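The Varghese Room, Before and After Lunch

Gallery by Rosalind Baptiste

We got the keys to the Varghese Room in May, along with a lease, a broken blind and 117 chairs that belonged to the last tenants, a ballroom dancing school called Veda. They had left in good spirits and left everything else as well. Ezekiel Wojcik and I spent a long weekend turning it into a shared workroom for people who sew, solder, glue and complain, and I took the pictures. He has asked me to note that he did the lifting.

The full set lives in the albums on the members' page, sorted by corner of the room. This page is for the small stuff, and it starts with electricity, the subject of our only real argument.

The old wall outlets are all on the north side, behind the radiator, where the dancers presumably never needed them. Our tables are in the middle. Ezekiel favoured floor boxes until the quote came in at $2,067, at which point he discovered a lifelong fondness for power strips.
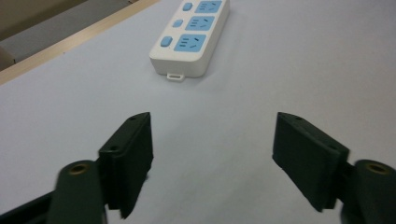 White, with light blue sockets and a switch beside each one. Colour-coordinated, which is more than can be said for either of us.

I had expected to hate having one of these on a tabletop. I've come around. You can switch off the glue gun without switching off your neighbour's lamp, and our neighbours are particular about their lamps. The pale tabletops were my choice, and they show every pencil mark, as I was warned they would by a man holding a pencil.

A few house rules, seeing as you've scrolled this far. One strip to a table, please, and don't plug one into another. Kettles stay in the kitchenette. Anything that heats up gets switched off at its own button before you wander away to look at somebody's quilt. If a plug is warm when you touch it, tell Ezekiel, who will be delighted to have been right about floor boxes.

The tables themselves came from Grerorus, a school furniture clearance place out past the rail yard. We bought 6 and carried them up two flights – the elevator had its own plans that morning. One has a wobble. We've put it by the window, where the view makes up for it, and folded a bit of cardboard under the short leg. It's listed in the booking sheet as Table Lustau, after the sherry we opened when the last one was through the door.

The room is open from 9 a.m. to 8 p.m., and bookings go through the sheet on the members' page. Veda has been back for some of the chairs. If you'd like one of the others, bring a car.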